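Filed under: Club Kit Care > Folding and Storage
6 May 2018 -- by Athina Galanis

4. Folding the match jerseys

This section is for the players' jerseys only. For the padded coats please see section 6. At Lukthorpe we keep 34 jerseys in two Hornora boxes, and they fit only if each one is folded in the same manner.

4.1 Clear the table and wipe it with a dry cloth. Crumbs and tape glue go easily into the fabric.

4.2 Check that the jersey is fully dry, also at the collar. If it is damp, hang it again.

Caution: do not iron over the logo or the letters. Renzo De Luca tried it in January with a cloth between, and the print was damaged also like this.

4.3 Lay the jersey flat, with the length going from left to right in front of you. Pull the long edges until they are straight.

4.4 Smooth the body with the open hand, from the middle to the outside. On the black jerseys with the orange wavy lines the small creases are difficult to see, so feel for them with the fingers.

4.5 Take hold of one end and bring the fabric over the body. Do not pull at the letters. If the end bunches together, open it and lay it again before you press.

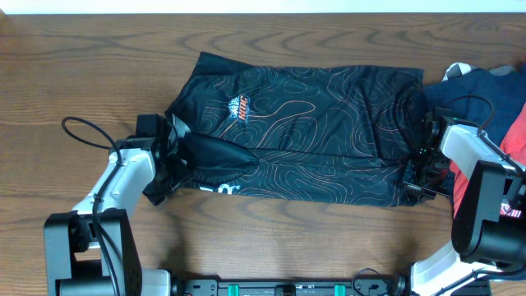
4.6 Fold the other end in the same way, then fold once more in half. The team logo must stay on the outside -- we look for it when we sort the boxes.

Note: one folded jersey should be no wider than the Petkov divider. If it is wider, start again from 4.3.

4.7 Put the jerseys in the box standing, not lying. The maximum is 9 in one row.

5. Closing and labelling the boxes

Write the team and the sizes on the short side of the box with a Skinier marker. Old labels must be removed first.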